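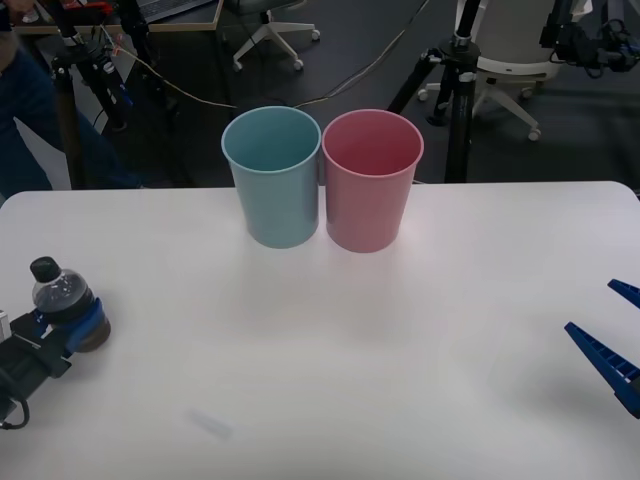

Figure 3. Drinks table at the Stindar site. Photo: Foltisen project archive.

4.2 What the staff told us about pouring and clearing

We had expected the people at Stindar to talk mostly about speed, and a few of them did, but what came up again and again in our 364 diary entries was the small pleasure of handing somebody a drink (and the worry of losing it). The five kitchen assistants had always chatted while they poured, and several wrote fondly of those minutes.

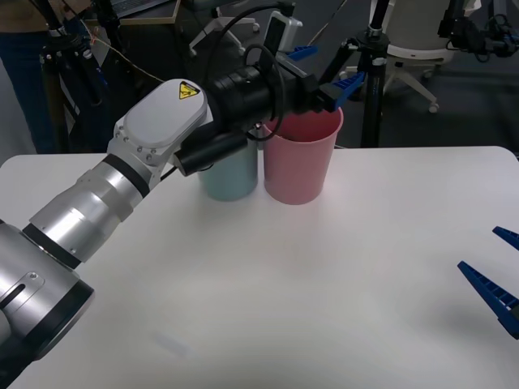 Clearing up was another matter altogether, and here the diaries grow noticeably more cheerful! Most assistants were glad to pass it on, though they still wanted a say in how it was done. One wrote at some length about cups left side by side, like the blue and the pink one that touch on the table here, with the gripper's fingers either side of the pink cup's top; she would always have moved them apart first, and she asked for the Mösli training sheet to say so. Her wording went into the October version.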